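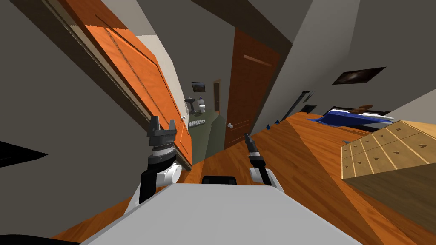 Kadir Oral thinks the sag on the Skollell door is the top hinge and not the stile, and wants it rehung before we plane anything off the latch side.

25 February 2002

Checked his point on the bench hinges. Pin play on the old Keskin pair is visible by eye with the leaf clamped. New Volard pair has none I can feel. Swapped the top hinge only, left the bottom one as it was. Latch side gap at the head opened up by 4 mm, so he has most of it.

Screws: two of the old holes were stripped. Drilled out, plugged with birch dowel, glued, left over lunch. Pilot holes redone by hand — the drill press table is still out of square.

Cycle test on the jig, 242 openings, no new drop at the latch. Stopped there when the counter spring slipped off. Counter needs a longer hook.

Moisture meter read 21 on the bottom rail, too high to plane. Door goes back on the rack until March. Saadet has the Nistcombe order for the remaining hinges, 38 mm screws, not the short ones they sent last time.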